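Andow gripper comparison: frequently asked questions

Which grippers are being compared?
Two parallel-jaw units, the Vaughan and the Andow. Both mount on the same wrist flange and both run from the Triredley controller. Maximum opening is 80 mm on each.

Does the controller need new firmware when the gripper is changed?
No. Load the matching tool profile and restart the motion service. Profiles from before February lack the payload offset and will be rejected.

What does the drink task consist of?
Picking up lemon slices, gripping a muddler, and moving a cup without tipping it. The items differ enough in thickness and stiffness to separate the two units. Thin slices are the hard part — most failed grasps on the Vaughan are logged there. 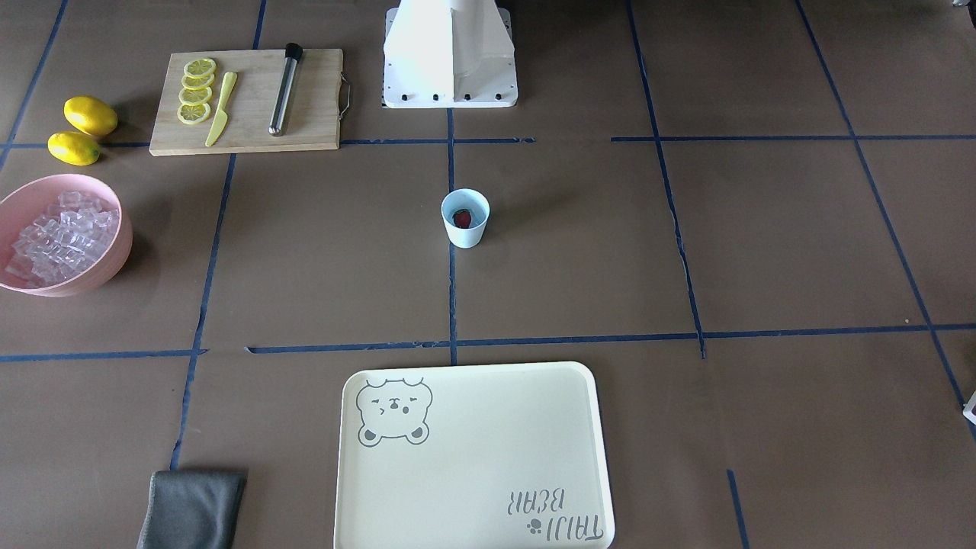
How many trials are run per gripper?
18 per object, in 4 blocks. Object positions are changed between blocks and kept the same for both grippers. A dropped object counts as a failure even if the arm recovers it.

Why is the work surface taped?
The strips divide it into cells, and start positions are recorded by cell. They are not used for camera calibration, so a crooked strip does no harm.

Can I use fingertips from one unit on the other?
Only with the Wanemness adapter plate. It adds 2 mm to the tool length. Enter this in the profile before the first move, or the fingers will touch down early.

Is grip force reported in the results?
Commanded force, yes. Measured force is available on the Andow only and is listed in a separate column.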